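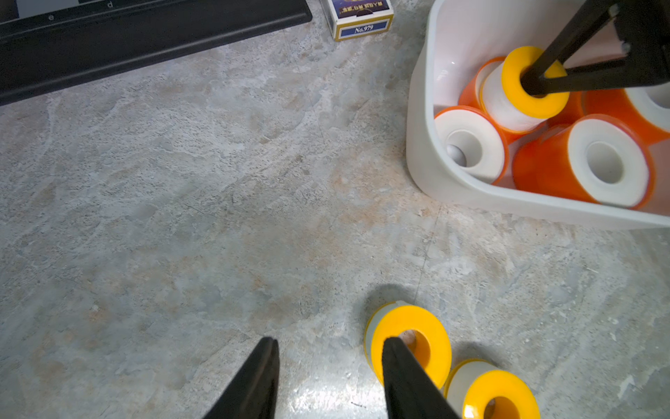

Osemley sorts its tape by color

Thursday, October 18, 2018
By Lavanya Murthy

54 shares | 3 comments

The Osemley repair room has started keeping its white thread tape in plastic bins, with rolls chosen by the color of their sides, yellow or orange. Tape used to share a drawer with washers and hose clamps.

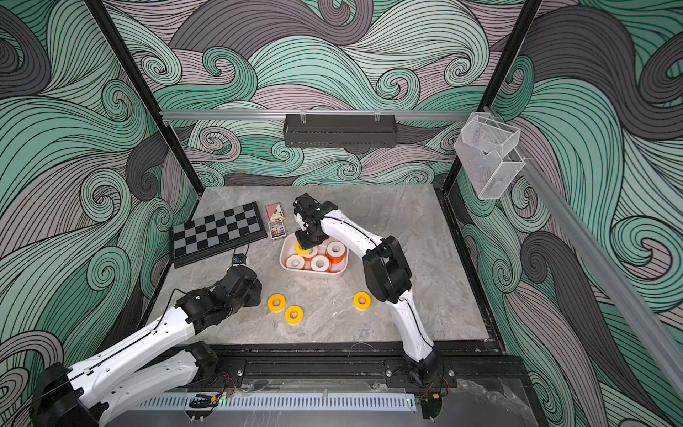 Ju-won Seol, who runs the room, said people fixing a faucet at home often ask for one roll and leave with the wrong one. The room lent or gave out 546 small plumbing items in the year to March.

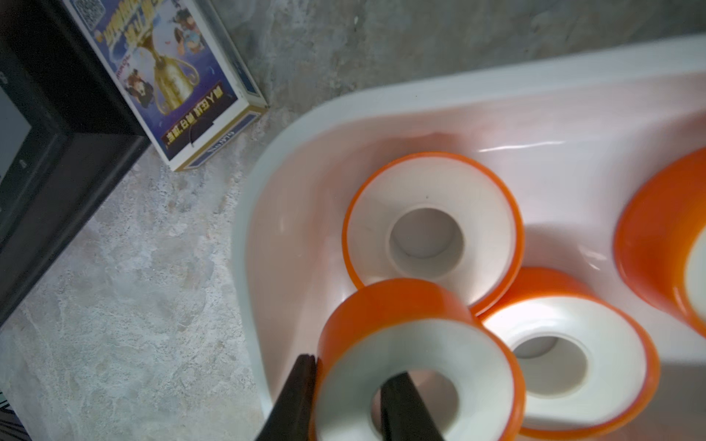 Rolls of white tape with orange edges in a white plastic tray.

The room will sort its hose fittings next. Residents can drop off unused rolls at the Virk Street door during opening hours.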